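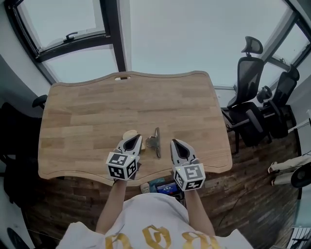

Light oak desk with a wavy edge, seen from above.

Jarkera moves the release of "Grikville" to May, new poster is out

The production company Jarkera has confirmed that its mystery drama "Grikville" will come to the cinemas in May, later than it was first planned. The film is directed by Bernadette Kinsella and has Darragh Madigan in the main role. A new poster was published together with the announcement, and a first trailer is promised before the end of the month.

"Grikville" tells the story of a land surveyor, Owen Tully (Madigan), who returns to the small town where he was born in order to measure a piece of land after the death of its owner. The work should take him one afternoon. In the old town maps he finds a house which does not stand there any more, and which none of the neighbors want to talk about. On his first night in the guest house somebody takes the maps from his room. The local police sergeant (Peadar Ó Néill) offers his help, but he seems to be more interested in how long Tully wants to stay.

The screenplay is written by Lech Krajewska, who developed it from his own stage play with the same name. The play had only two characters and took place in one room. For the film the story has been opened up, and there are now several persons who were only mentioned on the stage, among them the daughter of the dead owner and a priest who kept the parish records. The ending has also been changed. Krajewska did not want to say in which way, but he explained that the people who have seen the play should not feel too safe.

"In the theater you could hear the town but you never saw it," Krajewska said. "The surveyor would look out of the window and tell us what was there, and we had to believe him. In the cinema this is not possible in the same way, the audience will look out of the window too. So I had to write many scenes again from the beginning, and some of my favorite lines went away. Bernadette was very patient with me about this."

Kinsella is known mostly for her television work. "Grikville" is her second feature film after the family drama "Tanui", which had a small release but was received well by the critics. Several people from the crew of that film are working with her again. The most important of them is the composer Sylvain Poulain, who has written a score for string quartet and one accordion. Poulain recorded the music in four days in an empty dance hall, and according to Jarkera the sound of the hall was kept in the final mix.

The director said that she asked for the music very early, before the shooting began, and that she played parts of it for the actors during the rehearsals. "I wanted everybody to walk at the same speed," she said. "It is a slow town. When somebody there begins to walk fast, you should be afraid."

The delay has to do with the post-production. The sound work took longer than expected, and Jarkera also wanted to avoid the early spring weeks, when there are many larger films in the cinemas. There were rumors that some scenes had to be shot again with a different actor, but the company says that this is wrong. One day of additional shooting did take place, for a scene on the road outside the town. All the actors who were in the original version of this scene are still in it.

The finished film has a running time of 74 minutes, very short for a feature of this kind. An earlier cut was longer and contained a second story about Tully's marriage. Kinsella took it out after the first test screening. She said she liked the scenes and that the actors were very good in them, but each time the film came back to the town she had the feeling that she had to start it again. The scenes may be included in a later home release, although no decision has been made.

For Madigan it is the first main role in a crime story. He has played in comedies for most of his career, and he said that he was surprised when the screenplay came to him. He read it on a train and missed his station. To prepare for the part he spent three weeks with a working surveyor and learned to use the instruments himself. In the film there is no double for his hands.

"The man who taught me was very strict," said Madigan. "When I set up the tripod badly he did not say anything, he only took it down and gave it back to me. I have used this a little bit in the role. Tully is also somebody who doesn't explain himself, and he likes it when things are level."

Ó Néill, who plays the sergeant, was also in the original stage production, but there he played the surveyor. He said it was strange in the first days to hear his old lines from another person, and that once during the rehearsal he answered in the wrong role. The two actors had not worked together before. They have four long scenes with each other, and the longest of these, a conversation at a kitchen table, was shot in one take without a cut. It is placed near the middle of the film and takes place almost completely in the dark, after the electricity in the house has gone off.

"Grikville" will start on 70 screens. In the first week it will be shown mostly in the larger cities, and after this the number of cinemas can go up, depending on the audience. The distributor Erka, which also handled "Tanui", plans a number of evening screenings where Kinsella and Krajewska will be present and will take questions from the public. The places for these evenings will be published later. Tickets for the normal screenings can be bought two weeks before the opening.

A version with subtitles is being prepared as well, and Erka has said that it will be available in every cinema on at least one evening of the first week. An online release will follow in the autumn. The distributor is still in talks about this and has not named a platform.

The new poster shows the name of the film in plain white letters over an old town map, with one small square left blank. It replaces the first one, which had Madigan's face on it and which Kinsella, as she admitted, never liked very much.

Krajewska is meanwhile working on his next play. It has the working title "The Lodger's Key" and will again be for two actors. When he was asked if he is already thinking of a film version, he said that he would first like to finish the second act, where one of the characters has been waiting behind a door since last winter. Kinsella has not announced a new project, but she will return to television for a while and direct two episodes of a legal drama which is shot over the summer.

The trailer for "Grikville" will be shown first in cinemas and will be put online the same evening at 8 p.m.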